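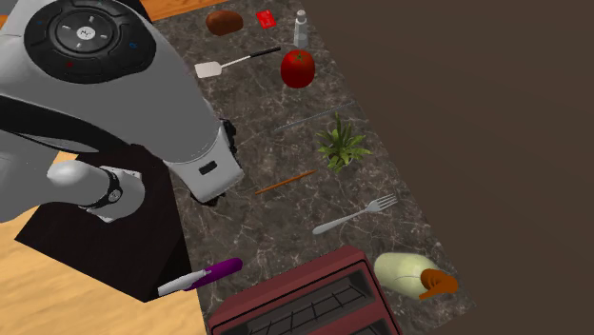
Handing the counter reset to the arm at closing

The best part of having an arm in the Kikdale kitchen is that the closing crew gets to sit down and eat together! You only need to do 3 things first.

1. Move knives and glass to the back shelf.
2. Leave forks, spatulas and food where they are — spreading them out helps, so don't stack anything.
3. Pick "Reset" on the tablet and step behind the line.

A full counter takes up to 2 hours. Agata Pagano on the late shift now uses that time to plan the next day's menu, and she loves it. Ask her for a login.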